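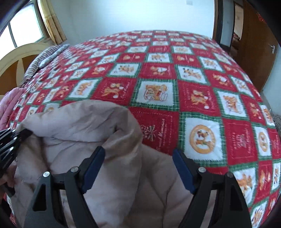

Print | E-mail

Ticket 3182: Clanon station, daily maximum temperature reads high after logger swap
Status: closed
Component: homogenization, stage 2
Assigned to: Cameron Dow

Reported problem

Daily maximum temperatures from Clanon are higher than those at Pisen and Chisholm from September onward. The offset is present in the gridded product but not in the raw ten-minute files. Daily minimums look normal. The user noticed it when plotting anomalies and asked whether the station had been moved. It has not.

Environment

Flunditz processing chain, production branch. Input is the station archive in fixed-width text, 40 characters per record. Neighbor comparison uses Pisen and Chisholm only.

Log

1. Pulled the raw files for Clanon and recomputed daily maximums by hand for 349 days. All values match the instrument record. Problem is downstream of ingest.

2. Checked the metadata table. The logger replacement is entered twice, once with the local date and once with the UTC date. The two entries are one day apart.

3. Ran stage 2 with debug output on. The breakpoint routine reads both entries as separate events and applies the adjustment for each. The correction is therefore added twice. Minimums escape because their adjustment for this logger is zero.

4. Removed the local-date entry and reran. Offset against Pisen is gone. Offset against Chisholm is smaller but still there.

5. Looked at Chisholm separately. Its missing-value code was changed from -999 to blank in the same month, and the reader turns a blank into 0. This pulls the Chisholm monthly mean down and makes Clanon look warm next to it. Different fault, same symptom.

6. Patched the reader to treat blank as missing. Reran all three stations. Residuals are now inside the normal spread.

7. Full regression run, 400 stations. No other station changed except two with blank fields of the same kind - both moved in the expected direction.

Resolution

Duplicate metadata row deleted. Reader patched. Stage 2 now stops with an error if two events of the same type fall within three days of each other at one station. Corrected grids posted May 30, 2019. Anyone who downloaded the earlier grids should replace them; the station files do not need to be fetched again.

Open items

- Metadata form still accepts local dates. Needs a separate ticket.
- Trend figures for the Clanon grid cell have not been recomputed.

C. Dow

Print | E-mail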